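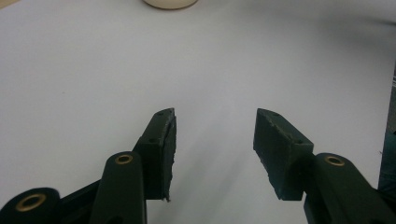 Tama hand gripper, green, jaws open

Club and classroom gripper with brass eyelets at the pivots. Held in the hand, used in pairs or singly. Kit of 32 parts.

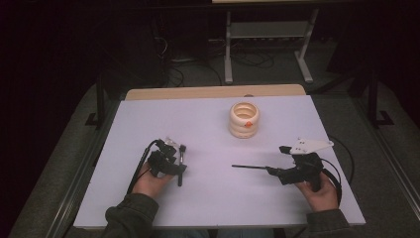
Student teams get 2 practice tasks with the kit, pick and place and ring stacking. Ntombi Kekana's robotics class runs both in January.

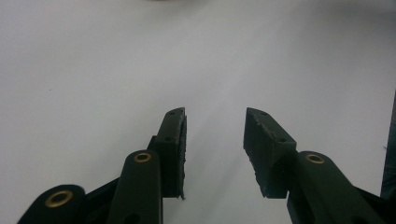 Replacement finger pads are sold in pairs, part 102. Check pads for wear before a competition.

Questions on club orders: Yurii Kravets, Velliline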